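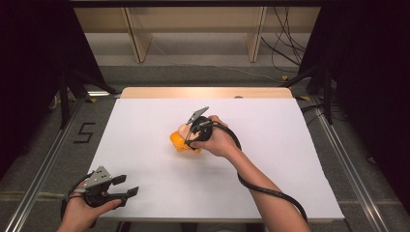
Estura Cabin Suitcase, 43 liters

A light suitcase for short trips by plane, train or bus. It has two inside pockets, a flat pocket in front for documents, and four wheels which turn in all directions. The handle stops at two heights -- the lower one is good for children.

Weight: 2.7 kg
Colors: dark blue, sand
Price: $118

Please check the cabin size of your airline before you order. Every Estura suitcase comes with a guarantee of seven years on wheels and handle. Orders placed now will be sent in the first week of March.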